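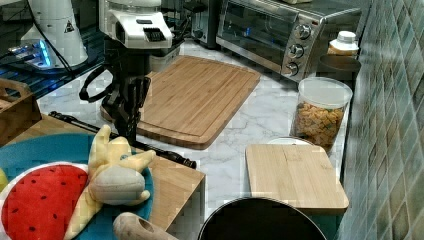

When the kitchen team at Skedport set out to compare grippers last October, they figured it would take a couple of weeks. It took most of the winter, and the engineer who ran the tests laughs when she's reminded of it. "I had a spreadsheet all ready to go," she says over her second coffee of the morning. "Then we put the first one on the arm and spent days just arguing over the cable."

The contest came down to two grippers, one from Parholm and one from Zabala, both tried on the same arm over the same marble counter. Each had 504 attempts at picking things up, from cutting boards to plush fruit. The Parholm managed 412 of them. The Zabala did a little worse overall, but she still speaks of it fondly (she says it was lovely on anything soft, and she'd have it back tomorrow for the toys alone).

Cutting boards were the real headache. "A board lying flat gives you next to nothing to get hold of," she says. "You come down at the corner and you're a hair too high, so you miss, or a hair too low, and now you're pushing on the counter and the arm stops and everybody sighs." They ended up giving the boards 144 attempts with each gripper, far more than planned, and changed the approach angle five times along the way.

She is kinder about the controller, a Gerkell, which she had expected to hate. "The menus are awful, I'll say that! But it recovers nicely after a stop, and when you're doing this all day you start to care about that more than speed."

Next on her list is a softer set of fingertips, and after that a different camera, if she can talk her boss into one.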